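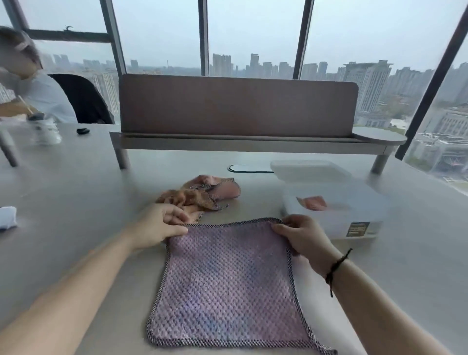 Towel folders and packers (part-time), Grosine

Gresten supplies small household cloths and hand towels to guest houses, hairdressers and gift shops. We are looking for two people to join the folding tables at our Grosine workroom. The work is done by hand, sitting or standing at a desk, and suits someone who likes a steady task and takes care over corners.

Job reference: 2319
Posted: August 2, 2020
Hours: 18 a week, spread over mornings or afternoons
Contract: fixed term to the end of December, with a possible extension
Reports to: Raelene Fairweather, workroom lead

What the job is

Our main line is a square waffle-weave cloth with a checked binding sewn round the edge. It comes in several colours, mostly pinks, lavenders and oranges. The cloths reach the table in a heap and leave it folded, in lidded plastic boxes.

You will take a cloth from the heap, open it out flat, look it over on both sides and fold it to the pattern on the order sheet. The usual fold starts from the top edge. You hold the two upper corners, bring the edge down so that the binding lies straight across, smooth it with the side of your hand and carry on from there. Waffle cloth is springy and does not hold a crease the way a flat cotton does, so the first fold matters more than the rest. If the binding is crooked at that point, it will be crooked when the customer opens the box.

You will also:

— check the binding for loose stitching, gaps and pulled threads
— set aside any cloth with a mark, a snag or uneven dye, and write down the reason
— pack folded cloths with the bound edge facing the same way
— close and label boxes and put them on the outgoing shelf
— keep your part of the desk clear for the next person

Mottled cloths are a regular part of the range and should not be rejected for being patchy. Raelene will show you the difference between a mottled dye and a stain. It takes most people a few days to be sure of it, and you are welcome to ask as often as you need.
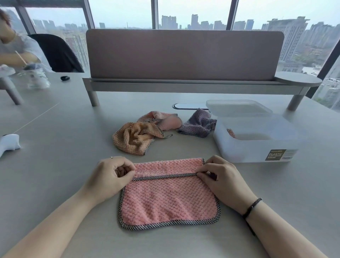 Boxes are packed by order, and an order may be all one colour or a mixture. Mixed orders are slower. The sheet tells you which colour goes on top, and we ask you to follow it even when another order looks nicer to you. The Drodevik shops in particular put the boxes straight out on display with the lids off.

There is no daily target for the first month. After that we expect a folder to complete 50 cloths in an hour on single-colour orders, checking included. We don't set a figure for mixed boxes.

The workroom

Desks are shared, with fabric-covered dividers between the rows. You can work from a chair or on your feet, and most of the team change over during a shift. The room is fairly quiet. A radio is allowed if your row agrees on it. There is a kitchen with a kettle and a fridge, and lockers for coats and bags. Please don't bring hot drinks to the folding tables.

Rings and bracelets may be worn so long as they have no claws or rough edges that could catch the weave. Hand cream is a problem, as it marks the paler cloths, so we ask you to leave it until the end of your shift. Nails can be any length you can work with.

The workroom is on one level and has step-free access from the car park. The Rocha bus stops at the gate. If you need a different chair, a higher desk or other changes to do the job, say so when you apply and we will sort it out before you start.

Who we are looking for

You don't need experience. People have come to us from laundries, shops, school kitchens and from years at home. We do need you to be able to:

— use both hands for fine, repeated work
— tell similar shades apart under indoor light
— read an order sheet in English and fill in a short reject slip
— lift a packed box from the desk to a shelf at waist height
— keep to the hours you agree

Experience of sewing or mending is useful. Small repairs to the binding are sometimes done at the table, and we pay a slightly higher rate to anyone trained to do them.

Pay and time off

Pay is hourly and goes into your bank account every 2 weeks. The current rates are on the application form. Training is paid at the full rate from the first day. Holiday builds up from the start of the contract. The workroom closes for a week in December and this is taken from your holiday allowance. Staff may buy set-aside cloths at cost.

How to apply

Collect a form from the Grosine reception, or write to Ronaldo Xavier in the Gresten office and ask for one by post. Quote the job reference and tell us whether you would prefer mornings or afternoons. A CV is not needed, though you may send one.

We will invite suitable applicants to the workroom for a short trial at the table. You will be shown the fold, given a small heap of cloths and left to get on with it, then have a talk with Raelene about hours and start dates. The trial is paid — please bring your bank details and something with your name and address on it. We reply to everyone who applies, including those we can't offer a place.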